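Reading Notes, 31st July

The reading period for the Flustwood novels closed in June, and the notes promised to subscribers are set out in this post. The series now runs to 2,000 pages across its main volumes, and the newest installment, The Siege of Murkton, adds 405 of them.

The book resumes on the night the garrison at Grokau surrenders. Kozma, the exiled marshal, must decide whether to relieve the city or to protect the fleet that carries her heirs. The author gives the first 2 chapters to this decision, and the pace suffers. Once the river gates fall, however, the writing recovers its force - the retreat across the marsh is the strongest passage in the series to date.

Readers new to the setting are advised to begin with the first volume. The treaty that drives the final act is

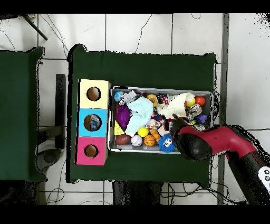

explained there in full, and it is mentioned only in passing here. The omnibus edition, at 900 pages, remains the most practical way to catch up. A review of the companion stories will follow.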